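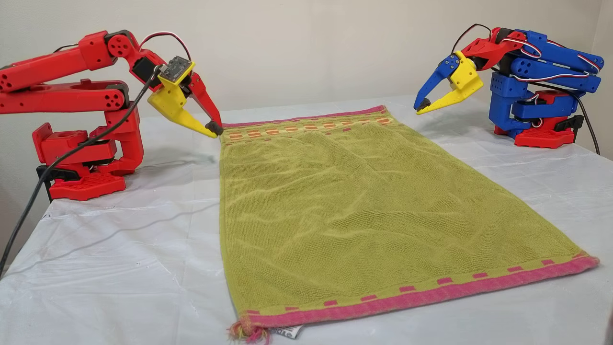

Green towel laid flat on plastic sheeting

Textile Services Board > Institutional Linen > Towels and Terry
Topic: Retirement standard for colored terry towels

linen_office_ulari
Our department is responsible for bath and pool linen at the Ulari residence halls and the adjoining conference center. We are revising our written standard for the retirement of colored terry towels and would welcome comment from members who operate under a similar document.

The present standard directs staff to retire a towel when it is torn, permanently stained or "no longer presentable." The last phrase has caused difficulty. At the October inventory we recorded 914 bath towels in circulation, and two supervisors reviewing the same shelf did not agree on which of them met the description. One rejected any towel with visible fading. The other passed everything that was intact.

We are considering the following wording:

A colored towel shall be retired when any one of these conditions is present: a hole or tear in the body of the towel; a hem open for more than 6 inches; a stain remaining after one rewash; loss of loops over an area larger than the palm of the hand; or fading that is plainly uneven when the towel is viewed flat under normal room light.

Even fading would no longer be grounds for retirement. Comments on this point in particular are requested.

millet_housekeeping
Thank you for posting the draft. We operated under a comparable rule at Millet for several years and I would support it with one reservation. Even fading is harmless in a single towel. It becomes a complaint when a faded towel and a new towel are placed in the same room. Guests tend to read the older one as unclean, although it has been through the same process.

Our solution was to issue by lot. Each delivery is marked on the hem tape with a letter, and rooms are stocked from one letter at a time. This requires additional shelf space and some discipline at the folding table.

boardmember_terry
I must disagree with the proposed treatment of fading. A color standard is part of the presentation of the institution. If the property has selected a color, the towel should be that color. We compare against a retained sample, kept unwashed in a drawer, and anything noticeably lighter is moved down to pool or gym use. The towel is not wasted and the bath stock remains consistent.

The alternative is to purchase white and avoid the matter entirely, and I would encourage any property writing a new standard to consider that first.

linen_office_ulari
We note the recommendation regarding white stock. It has been considered. Color was adopted so that pool linen and bath linen could be told apart at the sorting stage, and losses between the two buildings fell once the change was made. A return to white is not under discussion this year.

On the retained sample: would an unwashed towel not be an unfair comparison? Every colored towel gives up some dye in its first few washes, and terry also changes in texture.

boardmember_terry
That is a reasonable objection. The sample could be washed 5 times and then set aside. We have not done so, but I see no argument against it.

plant_manager_cavetti
I write from the processing side. Cavetti handles hospitality and athletic terry, and most of the uneven fading brought to our attention has one of two causes. The first is contact with bleaching agents outside the laundry, usually skin preparations or a cleaning product used in the room. This gives irregular pale or orange patches with fairly sharp margins. The second is folded storage near a window, where the exposed edge lightens and the interior does not. It shows as a straight band when the towel is opened.
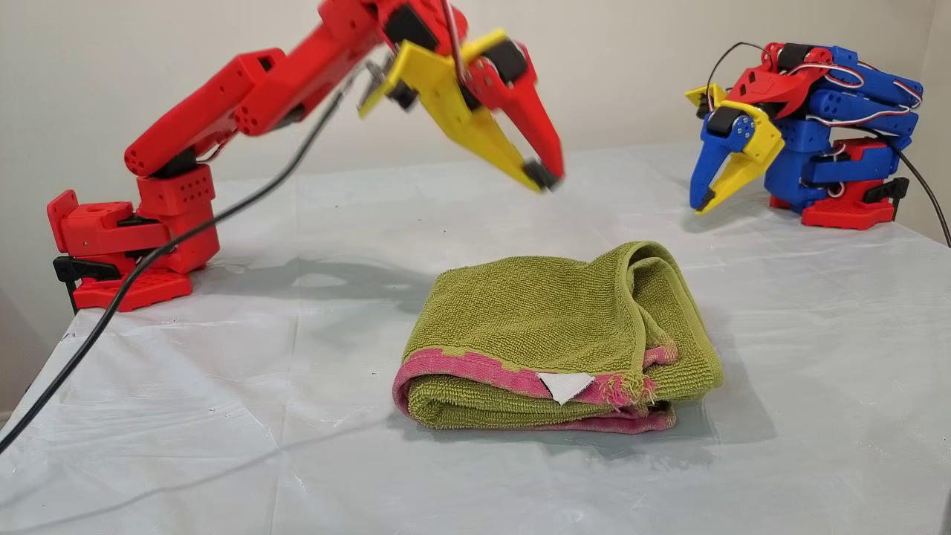 Olive and dark green shades are among the more troublesome in the first category, and I would advise any property using them to raise the matter with its cleaning contractor before revising the linen standard. A towel damaged by contact with a cleaning product has not reached the end of its life in the ordinary sense, and if those losses are entered under "wear," the replacement budget will be calculated on a false basis. We ask our accounts to record chemical damage separately.

I would also request that the drafting office reconsider the stain clause. One rewash is not sufficient for body oils. Two should be permitted, the second with a longer soak.

millet_housekeeping
Agreed on the separate record. We did not keep one in the early years and later found it impossible to explain the figures to our purchasing office.

I would hesitate over a second rewash. Each additional cycle carries a cost in water, labor and fiber. In our operation the second rewash seldom recovered the towel, and the carts waiting for it occupied the aisle.

plant_manager_cavetti
With respect, the result depends a great deal on the soak. A second rewash at the same settings as the first will indeed recover very little. If the property cannot provide the soak, then I would withdraw the suggestion and leave the clause at one.

illov_purchasing
May I ask how members handle the inspection itself? At Illov, towels are checked by the person folding, at folding speed, and most defects near the center are missed. The hem is seen because the hands are on it. A standard that depends on viewing the towel flat will not be followed unless time is allotted for it.

linen_office_ulari
This is a fair criticism of the draft. Our intention is that flat inspection take place at inventory only, and that folding staff set aside any towel about which they have a doubt. The set-aside bin would be reviewed by a supervisor before the end of the shift. We will make this explicit in the text.

illov_purchasing
Thank you. In that case I would suggest a target for the bin review as well. Ours was to be reviewed "regularly" and was found at one point to contain linen from the previous season.

boardmember_terry
A further point on the hem clause. Six inches is generous. An open hem of that length will catch in the extractor and become a torn towel in short order. We retire or repair at two. If the property has access to a sewing machine, hem repair is inexpensive, and a towel may be returned to service the same day.

linen_office_ulari
We do not have sewing capacity on site, and outside repair was quoted at a price close to replacement. However, the observation about the extractor is well taken. The draft will be amended to a shorter length, subject to review by our laundry supervisor.

millet_housekeeping
Will the retired stock be cut for rags or donated? Our animal shelter accepts towels in any color provided there are no loose threads. They prefer them folded and bagged in lots of 10.

linen_office_ulari
Both. Sound but faded towels would be offered for donation, and torn ones cut down for the maintenance department. Anything with chemical damage would also go to maintenance.

Revised wording, for further comment:

A colored towel shall be retired when any one of these conditions is present: a hole or tear in the body; a hem open for more than 3 inches; a stain remaining after one rewash; loss of loops over an area larger than the palm of the hand; or uneven fading visible when the towel is viewed flat. Chemical damage shall be recorded under its own heading. Evenly faded towels shall be assigned to pool service.

boardmember_terry
I can support the final sentence. I remain of the view that a washed reference sample should be named in the document.

plant_manager_cavetti
No objection from our side. Please state where the sample is to be stored, and keep it away from the window.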